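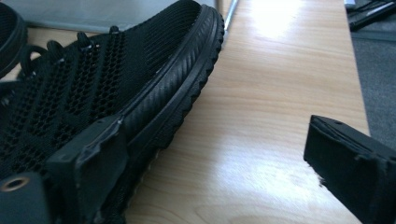 Figure 8. Black knit-upper athletic shoe lying on its side, with open-mesh diagonal stripes and ribbed sole sidewall.

3.2 Upper construction and wear grading

Knit uppers made up the largest group in the Tarigan collection. Of the 2,769 shoes sorted at the Climbridge depot between March and July, most had an upper with at least two mesh densities. The shoe in Figure 8 is of this type: a fine, tight knit forms the main body, and three darker stripes in an open hexagonal mesh slant from the lacing toward the sole. We treated each density as a separate zone for grading, as open mesh holds grit differently from closed knit and is harder to brush clean.

Each zone was given a score from 0 to 100 under the Zarkura scale, with the lower of the two scores carried forward. Averaging was tried in the pilot and dropped. It hid small tears along the stripe borders, and shoes with such tears were later returned by the resale partner.

Sole sidewalls were graded from the side. Where the sidewall is ribbed, as in Figure 8, shallow scuffs tend to follow the grooves and are easily missed under overhead light. The tread lugs were assessed in profile along the outer edge, where a worn lug shows as a flattening of the otherwise scalloped outline. Black rubber on a pale table gave enough contrast for this to be done by eye. Black rubber on the grey Rondex benches did not, and 36 shoes graded there were graded a second time.

Laces were left in place and excluded from the score. Pairs were kept together throughout, but left and right shoes were scored separately, and a pair took the grade of its poorer shoe.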